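Bench rules FAQ, Arnel two-arm cell. Updated 11th December. Short answers, ask Zoltán Sipos if you need the long ones.

**Who can run the arms?**
Anyone signed off by Zoltán or Lajos Dudás. Sign-off from Nakden doesn't carry over, different stop button.

**Can I reach over the table while the arms are powered?**
Only for handovers, and only from the far side. Say "hand in" before, "hand out" after. Operator keeps a thumb on the stop the whole time. No sleeves past the wrist, no rings.

**What about both arms at once?**
Fine. They hold still until the operator gets "hand out". If one twitches, stop, log it, dont just carry on.

**Real fruit or plastic?**
Either. Write down which. Real stuff gets swapped every 3 days.

**Where does everything go?**
Target plate in the middle. Everything else toward the back. Nothing between the fingers and the plate at the start of a run.
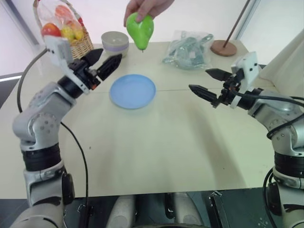
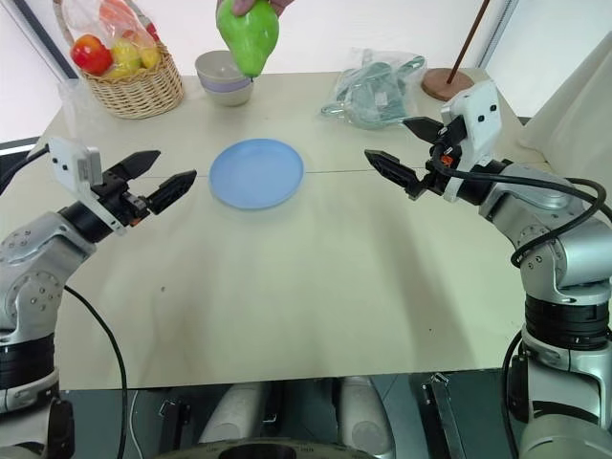 Same plate from wrist height:

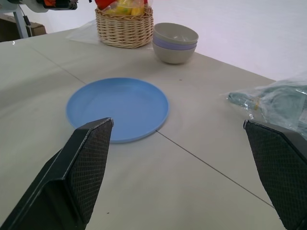
**Do bags have to come off?**
No. But put it in the log, clear plastic is a known headache for grasping. Form 9, second box.

**Cables?**
Check the loops before every run. Nothing snagged, nothing under tension at full reach. If a loop rubs on the table edge, re-clip it and tell Lajos.

**When do finger pads get changed?**
Every 2,000 grasps or when the ridges look worn, whichever's first. Spares in room 311. Sign for them please!!

**Is this the same as the Pleltside rules?**
Mostly. Theirs allow handovers from the side, ours don't. Peng is supposed to merge teh two in January. Until then follow this page.

**I hit the stop by accident. Paperwork?**
One line in the log. No one gets in trouble for stopping.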